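What I've been doing since September

A few people have asked what the new job involves, so I'm writing it down once and sending them here.

I collect examples for a robot. The company is called Manska and the project is called Grirus, which doesn't stand for anything as far as I know. I hold a gripper by its handle, with a small camera fixed to it, and I do ordinary jobs at a table: pick up a cup, put it on a shelf, fold a cloth, close a lid. The camera records, the software works out how the gripper moved, and later a model is trained on the lot. I never touch the robot arm itself. It lives on another floor and I've seen it twice.

One go at a task is called an episode. Most of mine last under a minute. We aim for 100 good ones of each task before moving on to the next. Good means the task was finished, the tracking didn't drop out, and my other hand stayed out of the way. The last of these was hardest for me. For the whole first week I kept reaching in to steady things.

Unnur Bisgaard trained me. Her advice was to move at the speed you'd use if somebody were asleep in the room, and I haven't found a better way of putting it. If you go too fast the video blurs and the tracking loses its place. If you go too slowly the model learns to dawdle, and then Hendrik Modise comes down from the training side and asks who did the cups.

Hendrik is also the reason we have to vary everything. My instinct was to put the object back in the same spot each time, because that was tidy and I got quick at it. He threw out 477 episodes from before I started, all done by someone with the same instinct. The model trained on them could reach for one place on the table and was hopeless anywhere else. So now I shift things between episodes, turn them, start with the gripper high or low, and swap tables twice a day. We have 6 tables with different tops. The pale wooden one is my favourite and the glossy black one is everybody's least favourite, as the reflections upset the tracking.

We keep some mistakes too. If I miss a grasp and then recover, that episode goes in with a label, so the model has seen what recovering looks like. If I drop something on the floor it gets deleted. Faking a miss isn't allowed. Unnur says she can always tell, and I believe her.

The fingers start every episode wide open. I squeeze the trigger only when I'm lined up, and I try to keep the pads level with each other on the way in. Big things need more thought than small ones, as they fill the camera's view early and you can lose sight of the table edge and everything else you were steering by.

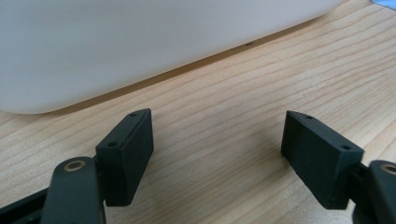
My wrist was sore for the first fortnight. The gripper isn't heavy but you hold it out in front of you, and 12 episodes in a row is enough before I want to put it down. I label the last batch while I rest, which takes about as long as recording it did. The labelling program is called Beltus and it's slow in the afternoons, when the training side are using the same machines.

The other thing people ask is whether it's boring. Some of it is. The cloth folding went on for days and I was glad to see the back of it. Lids I liked. I've started noticing how I do things at home, which hand goes first when I open a jar, that sort of thing, and I've caught myself putting a mug down very slowly.

Next up is drawers, on a loan cabinet from Vigfúsdóttir. The handles are thin and close to the front, so Unnur wants to try a few by hand before we settle on how to approach them. I'll write again once I've done enough of them to have an opinion.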